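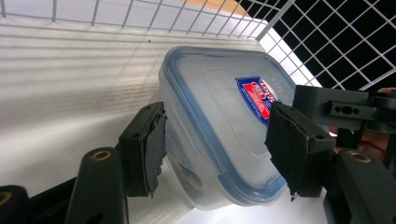
**Figure 3.** Lidded food container with translucent walls and a blue sealing rim. A brownish shape shows faintly through the plastic at lower left.

## 4. What people can tell without opening the lid

We came to the question of see-through storage by way of the fridge door. In the first part of the study (Section 3), the households in Turncombe kept telling us that they lost food behind other food, and we took this to be a matter of shelf order. Then we read the diaries again and found a second kind of loss that excited us a good deal more. People wrote about food they had looked straight at and failed to recognize. One entry reads, in full, "Thought it was the gravy. Was the plums." We have grown very fond of that entry, and much of this section grows out of it.

A container like the one in Figure 3 sits in an interesting middle position. An opaque tub tells you only its size and whatever somebody wrote on it. A glass jar tells you nearly everything. Cloudy plastic lets through color and a rough outline, and that is often enough to say that the box is in use while leaving the contents open to debate. We call this state *half-showing*, a term Sólveig Juhl first used in her notes on the pilot visits, and we keep it here for want of a better one.

### 4.1 Half-showing and the guess

During the home visits we asked people to name what was in each closed container before touching it. They were free to say "don't know," and many did so cheerfully. The diaries and visits together gave us 400 guesses, which we sorted by how much the container let through and by who had filled it.

The person who had filled the box was nearly always happy to guess and was usually right, whatever the box was made of. This surprised us at first. When we asked how they knew, they talked about the box: the square one always has rice, the one with the bad corner is for soup. They were reading the container as a kind of handwriting. For everybody else in the home, the walls mattered a great deal, and half-showing boxes produced the most confident wrong answers in the whole set. A brown patch could be stew, beans, mushrooms or chocolate pudding, and people tended to pick the one they were hungry for!

Lids deserve a word of their own. Flitico, the shelf-labeling scheme tried by two of the households, asks people to write on the lid. That works well on a counter and poorly on a shelf at eye level, where the lid is turned to the ceiling. A colored rim, on the other hand, can be seen from the side. Several families had started using rim color as a code long before we arrived, with blue for cooked food and another color for raw. None of them had planned it. The color code had settled in slowly, and children knew it as well as adults did.

### 4.2 Open wire and the thing at the back

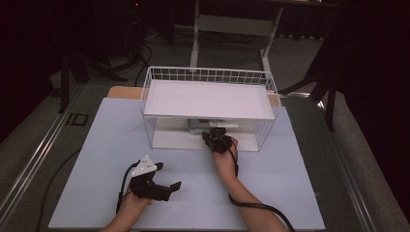

Wire baskets were the second storage type that came up again and again, and they behave very differently from boxes. A basket hides almost nothing from the side. Its trouble is reach, and this gets worse as soon as the top is used as a shelf, a habit we met in most kitchens. With a flat panel laid across the rim, as on the white basket here, the small gray and white object inside stays in plain view through the wires, yet the way to it is now from the front, below the panel, and no longer from above. People described this as the basket "turning into a cupboard," and we think they are right. The panel adds a place to put things and takes away the easiest way in.

What people did about it varied in lovely ways. Some lifted the panel every time, together with whatever stood on it. Others had learned to slide a hand in low and draw the object forward. One man kept only tall items in his basket so that he could tip them out by the neck — a rule he had never said aloud until we asked. In the diaries, the items most often left unused in baskets were short ones near the back, although their owners could name every one of them from memory.

Set beside Section 4.1, this gives us a pleasing contrast. With half-showing boxes the hand gets there easily and the eye is unsure. With a covered basket the eye is sure and the hand has to work. Earlier writing on home storage tends to fold both into a single idea of "access," and our diaries suggest that they should be scored apart. We did so with the Nultarus sheet, giving each storage item one mark for seeing and one for reaching, and the two marks disagreed often enough to make the extra column worthwhile.

### 4.3 Limits

The homes in Turncombe are small, and the kitchens have little counter space, which probably pushes people toward stacking. The visits lasted 60 minutes each and took place in the daytime. We would very much like to know how half-showing boxes fare at night under a weak fridge bulb, and a repeat of the guessing task in the Lambrechts building is planned for September, with evening visits added.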